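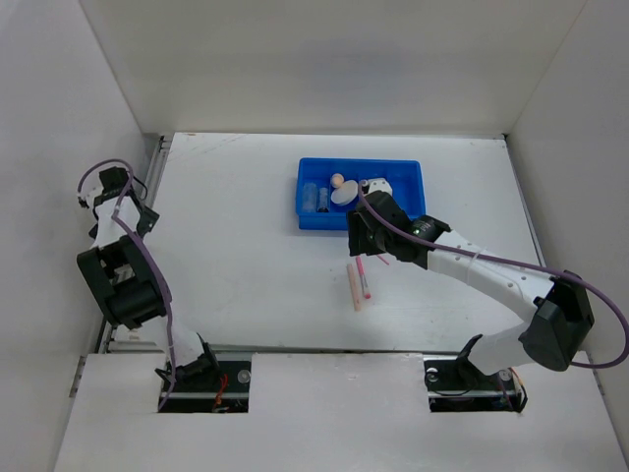
The usual argument for a larger parts bin is that it needs filling less often. I think this is the wrong measure, and that most small workshops would do better with bins about half the size of the ones they buy.

A bin has two jobs. It stores material between deliveries, and it presents material to the person who needs it. Storage favors volume. Presentation favors a shallow container with a low front edge, in which every item can be seen without moving another. These requirements conflict, and catalogs settle the conflict in favor of storage, for the simple reason that capacity is easy to print in a table. Retrieval time is not listed anywhere.

I kept the stockroom at Holtness for 11 years. We repaired laboratory pumps, and the stock consisted of seals, couplings, sample vials, caps and a long tail of fittings that moved twice a year. When I started, everything sat in deep gray tubs bought from Zirkden. A tub could hold several hundred seals. It could also hold three other kinds of seal that had been dropped in by mistake, and these stayed at the bottom until somebody fitted one to a pump.

In March of my second year we replaced one rack with shallow trays and logged picks from both types. The median pick from a deep tub took 11 seconds. From a tray it took four. The more useful result concerned errors. Over the test period we recorded 222 wrong or mixed items, and 75 of those came from just two tubs, both filled above the midpoint. The trays were not free of errors, but a wrong part in a tray was generally found by the next person to reach in.

Munther Yammine, who ran purchasing, objected on grounds of floor space, and his objection deserves a proper answer. Shallow trays use more shelf area per unit stored. In our case the increase was roughly a third. He proposed keeping the tubs and adding dividers. We tried this. Dividers reduce mixing between compartments but leave the depth unchanged, and depth is what hides things. They also come loose.

The better answer is to separate the two jobs. Bulk stock stays sealed in its delivery cartons, on high shelves, where density matters and access does not. The working position gets a tray holding a few days of consumption. For our vials that meant 100 pieces. For the slow fittings it meant five or six. Refilling becomes a scheduled task of a few minutes, and a refill is also an inspection – the tray is nearly empty, so foreign items are obvious.

Color matters less than vendors claim. Urnel sells a coding system with a printed key, and Rizk has a similar one. Both assume that staff will consult the key. Ours did so for a week. A plain label on the front edge, in large type, did the same work, and it could be replaced with a marker and a strip of tape.

There are cases where I would keep the deep tub. Rags, packing material and scrap awaiting collection can all be taken without looking. For anything that has a part number, I would buy the tray, and accept the extra shelf.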